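Flivotar Waste Handling Arm: Product Information and Safety Notice

Vuvard Equipment > Indoor Service Robots > Refuse Collection

Page last revised: Thursday, July 8, 2021

Status of this product: on sale, with a restriction on use. Please read the safety notice below before ordering, installing or restarting any unit.

Product summary

The Flivotar is a mobile arm for collecting tied refuse bags from kitchens, corridors and utility rooms in residential and office buildings. It travels on a wheeled base, finds the bag on the floor, grips it by the knot and carries it to a collection point chosen by the customer. It is supplied with the Jekance control software, a charging dock, two sets of finger tips and a printed manual.

The product is intended for indoor use on level floors. It must not be used for clinical waste, broken glass, hot ash or liquids, whether or not these are bagged.

Main details

Order code: FL-208
Height with arm folded: 125 cm
Width of base: 51 cm
Bag type: plastic, tied at the neck
Control software: Jekance, release 3
Emergency stop: red button on rear of base
Supply: mains charging dock, indoor use only

Safety notice: arm may continue to lower after contact with the floor

Vuvard Equipment has received reports of a fault affecting Flivotar units running Jekance release 3. In certain conditions the arm does not stop when the finger tips touch the floor beside a bag. The arm continues to press downwards until the motor protection switches it off. The base may tip towards the arm while this is happening.

One person has been slightly hurt. The injury was to the hand and occurred when a member of staff at a customer's building tried to pull a bag free while the arm was still powered. Finger tips have been bent at other sites, and one floor covering was torn.

Cause

The software judges the height of a bag from the difference between the bag and the floor around it. Where a dark, glossy bag lies on a dark floor, the difference is small and the bright reflections on the plastic may be read as the top of a different object. The grip point is then set too low, or to one side of the knot. The contact check, which ought to stop the arm at this stage, is suspended for a short time during the final approach in order to prevent false stops against soft plastic. In release 3 this period was set too long.

The fault was not found during testing before sale. The tests were carried out mainly on light floors, and the range of floor colours was too narrow. The test programme has been changed accordingly.

Units affected

All units delivered with Jekance release 3, and all older units updated to it, are affected. The release number is shown on the start screen. The finger tips, base and charging dock are not themselves faulty and do not need to be returned unless damaged.

What customers must do

Switch off automatic collection on every affected unit. The setting is found under Tasks, then Schedule.

Do not allow the unit to work on black, navy, dark grey or dark brown floors until the corrected software has been fitted.

On light floors the unit may be used under supervision. The person supervising must stand behind the base, within reach of the emergency stop, and must have no other duties during the run.

If the arm presses against the floor, press the emergency stop and wait for the status lamp to go out. Do not hold the arm, the bag or the finger tips before then. The arm may drop slightly when power is removed.

Report any such event to the service desk, quoting the order code and the serial number on the underside of the dock. Please keep the event log. Restarting the unit from the dock does not erase it, but a factory reset does.

Corrected software

A corrected release is in preparation and will be supplied free of charge in August. It shortens the period during which the contact check is suspended and adds a limit on downward force which cannot be turned off by the user. Customers with a service contract will be contacted to arrange fitting. Other customers may install the release themselves from the dock.

The correction is being checked in the Sivakumar simulated room set, with glossy black bags placed on floors of several shades and with the room lighting varied. Physical trials will follow on the same floor colours. The restriction will remain in force until both stages have been completed. 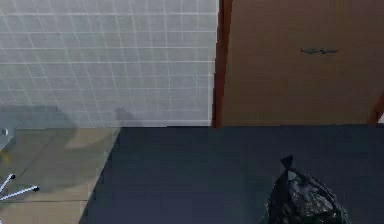 Product Safety Bulletin, Issue 3, page 51

The simulated room includes a tan floor and a dark navy-grey surface side by side, with the tied black bag resting on the darker of the two. The shading of the bag comes close to that of the surface beneath it, and its highlights are scattered over the upper and middle parts of the plastic. Light-floor runs are recorded separately and are not accepted as evidence that the fault has been corrected.

Orders and returns

New orders are being accepted, but units will not be dispatched until the corrected release can be fitted at the factory. Customers who have already paid may keep their place in the order list or ask for a full refund.

Damaged finger tips will be replaced without charge where the event log shows that the arm was stopped by its motor protection. Claims for damage to floors should be sent in writing to the service desk, together with the log and the date of the event.

Related documents: Flivotar user manual; Jekance release notes; Return form for damaged parts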